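Subject: Re: [league-admin] Loan players and the September registration window

On the evening of the first posting, the Blackburn secretary's account wrote:

> We have two players on loan from Badport whose terms run to the end of
> the season. Badport now wants one of them back before the September
> window closes. Our reading is that a recall needs our consent. Theirs
> is that it doesn't. Can someone who has the current rules in front of
> them say which is right? Also, does the recalled player's appearance
> count carry over, and who pays the second registration fee?

Taking these in order. I am working from the current rulebook, the one with the gray cover sheet. Older copies have different section numbers and should be thrown out.

Consent to recall. It depends on which loan form was signed. The short form has no recall clause, and under section 4 a loan without a recall clause can be ended early only if both clubs sign a termination. The long form has a recall box on the second page. If that box is checked, the parent club may recall the player by written notice during an open window, and the borrowing club's consent is not required. If the box is blank, treat it the same as the short form. Please look at the paper copy. The registration system shows the loan type but does not show the box.

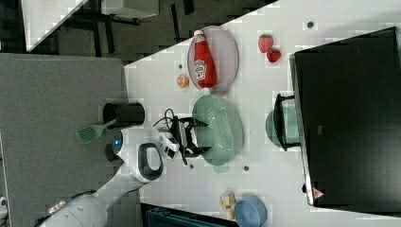 The notice has to reach the borrowing club and the registrar before the window closes at 5 p.m. on the last day. A notice that reaches only one of them is not valid. This came up two seasons ago between Cosier and Vovora, when Cosier sent notice to the club at noon and copied the registrar at 6 p.m. The recall was refused and the player finished the season at Vovora.

Appearances. League appearances belong to the player and carry over. Cup appearances also carry over, with the result that a player who has appeared in the cup for Blackburn is cup-tied and cannot play in it for Badport this season. An unused substitute has not appeared. A substitute who came on for the last minute has.

Fees. The recall counts as a new registration and the fee is 50, payable by the club that makes the recall. If the fee is unpaid when the window closes, the player is registered to neither club until the next window. Fielding an unregistered player costs 100 for a first offense and 700 for a second in the same season, plus the points from the match. The maximum fine in any one season is 1,000. There is no maximum on points.

For the case as described, I would do the following:

1. Find the signed loan form and check which version it is.

2. If it is the long form, scan the second page and send it to Badport and the registrar in one message, so that all three parties are looking at the same copy.

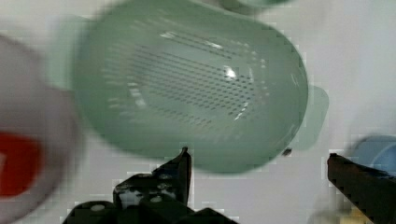 3. If the box is checked, remove the player from your squad list on the day the notice arrives. Do not wait for the system to update. It runs overnight and has been a day behind since the August migration.

4. If the box is blank, reply to Badport in writing that the loan stands. If you are willing to let the player go anyway, use the termination form. Both clubs sign, and the player signs as well.

The second loan is not affected by any of this. Each loan is a separate agreement, even if both were filed on the same day.

One open point. Section 4 does not say what happens if a player is serving a suspension when recalled. My reading is that the remaining matches transfer to the parent club, but I have not seen a ruling on it. If anyone has one on file, please post it to the list.

--
league-admin mailing list
Replies go to the whole list by default. Trim quoted text.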